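Smart meters: what does the monthly saving add up to?

Prornow has written to its customers again, and again the letter promises that a smart meter will "put you in control" of your electricity. I have had mine since April and I can't say I feel in charge of anything. The display in the kitchen tells me the kettle uses power. I knew that.

The claim in the letter is that homes on the new evening tariff save up to 27 a month. Up to is doing a lot of work there. I asked how many homes took part in the trial and was told 1,223, but not how many of them saved the full sum, or how many paid more than before. Folasade Aliyu at the customer desk was polite and promised to find out. I am still waiting. 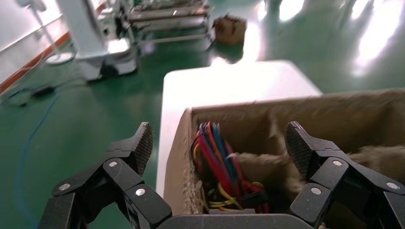 An open cardboard box.

The cheap hours run from ten at night until 6 in the morning. That may suit people who charge a car. For those of us in flats with thin walls, running the washing machine at midnight is a good way to fall out with the neighbours. Rainer Hollmann tells me he has moved his dishwasher to the late slot and his bill went down by the price of a loaf – he isn't sure it was the dishwasher.

If you have had the letter, read the part on standing charges on the back before you sign. Mine went up. Send me your figures, good or bad, and I'll print them in the next issue.

Marlene Haberkorn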